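Speaker notes: Page turning for chamber players
Talk for the Lustwood Music Society, 8/31/23
Oliwia Górecki

Start without slides. Play the short recording of the slow movement first, then say who I am. I teach piano at Bruleck and have turned pages for other people for longer than I have been paid to play.

The talk is about turns: who does them, when, and what they cost the music. Most listeners only notice a page turn when it goes wrong. Pianists plan for it weeks ahead.

Explain the trouble with piano parts. The violinist has one line and can go a long way before turning. The pianist reads everybody's line in small print above her own, so the same movement runs to many more pages. In the Zalewska quintet I turn every 7 lines or so in the finale, and hardly any of those turns fall in a rest.

Three ways of coping. Say them slowly, people like to write them down.

First, a human turner. Sits on the left, slightly back from the keyboard, stands up early, takes the top corner with the left hand. Must be able to read the music but must not look as if she is enjoying it. Mention Teresa Czarnecka, who turned for me at my first Flollesari festival and taught me to nod late. I used to nod at the start of the last bar, which was too early for her. We settled on the second beat.

Second, photocopies. Taped in a long strip or stuck on card. Check the rights position with the publisher before doing this in public. Cards slip, so bring pegs if playing outdoors.

Third, a tablet with a foot pedal. I came to it slowly. The pedal goes to the left of the soft pedal, and the foot has to learn which is which. Tell the story of pressing the wrong one in the Lustwood hall and getting a page I had played already. Kept going from memory for six bars.

Next slide. 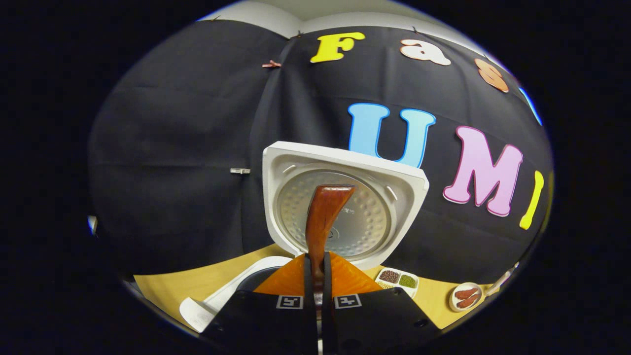
Now the part on marking up. Pass round my old copy of the quintet if there is time, and ask for it back. Things to show in it:

The bar numbers written large at the top of each page.
The first two bars of the next page copied by hand at the foot of this one.
V.S. for a quick turn, and the word "time" where there is no hurry.
A circle round any repeat that goes back over a turn.

The repeat is what catches most people. In the scherzo you go back two pages and then forward three, and the turner has to know whether we are taking it. Agree this before the concert and write it in. We once changed our minds in the green room and told the cellist but forgot to tell Teresa.

Play the scherzo extract here. Stop before the trio.

Dropping notes. Some people think this is cheating. If the left hand has an octave and the right hand is busy, I play the lower note only and turn with what is left. It depends on what the cello is doing. If the cello has the bass, leave the note out altogether and turn cleanly. If the piano is alone, keep the bass and lose something from the middle of the chord. Show this at the keyboard, once with the note and once without, and ask for hands up on which was which.

Rehearsing the turns. Practise them as you would a hard passage, starting four bars before and going on four bars after. Do it at full speed. A turn that works slowly is no use in a presto.

Next slide. Leave it up while I find the place in the Bruleck recording.
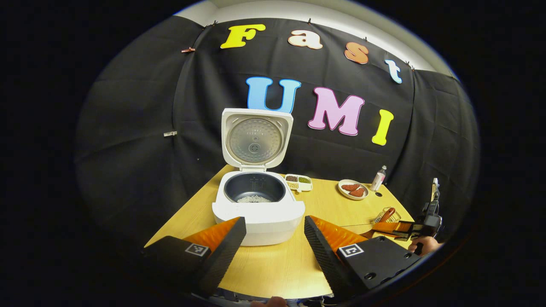
Slide 6: rice cooker with the lid up, uncooked rice in the pot

Recording: listen from the return of the opening tune. There is a small gap in the piano part just before the viola comes in. That is me turning. I did not hear it on the night and the engineer did not mention it. Play it twice.

Likely questions. Do turners get paid? Sometimes, and they should. What if the battery dies? Paper copy on the piano lid, open at the right movement. Should beginners learn from a screen? I still start mine on paper, mostly because they write on it more.

Thank the society for the piano. Collect the quintet from the back row.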